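What is a trade union?

A trade union is a group of people who do the same kind of work and who join together. Nurses have unions. So do teachers, train drivers, cleaners and actors.

Suppose you work in a hospital laundry and you think the room is too hot. If you go to the manager alone, the manager might say no, and that could be the end of it. If all 30 workers ask at once, the manager has to listen more carefully. The workers may also choose one person to speak for them. This person is called a representative, or rep for short.

What do unions ask for?

Mostly they ask about pay, hours and safety. Safety can mean gloves that fit, enough breaks on a night shift, or training before somebody uses a new machine. Talking about these things with the employer is called bargaining. It can be slow. At the Stundau hospital, the talks about night shifts went on for 13 weeks and ended in August with a new rule – no one there works more than 4 nights in a row.

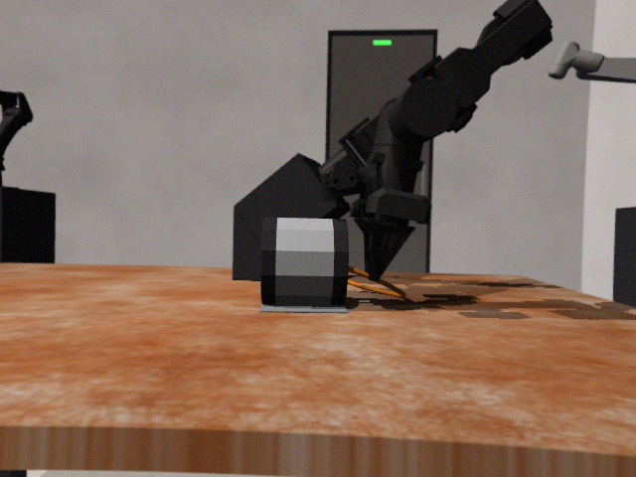
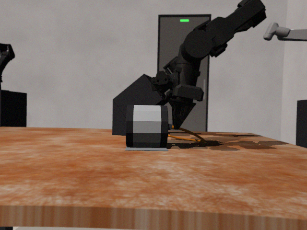
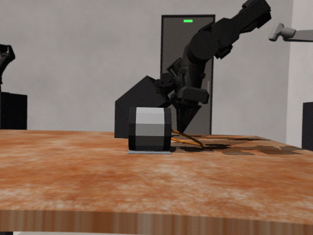 Morenike Dauda says that children often ask her whether a union is the boss of the workers, and she tells them no, the members vote on what the union does, and they can vote for a different leader if they are unhappy.

What is a strike?

A strike is when workers agree to stop work for a time. In many countries they must hold a vote first and tell the employer before they begin. Workers are not usually paid while they are on strike. In a hospital some staff often carry on, so that very ill patients are still looked after.

Does everyone like unions?

No. Some people think strikes cause too much trouble for patients, passengers or pupils. Others think that without unions, workers would be paid less and have fewer breaks. People in the same family can disagree about it.

Words to know

Employer: the person or organisation you work for.
Member: someone who has joined the union.
Ballot: a vote, often on paper and kept secret.
Picket: a group of striking workers who stand outside their workplace.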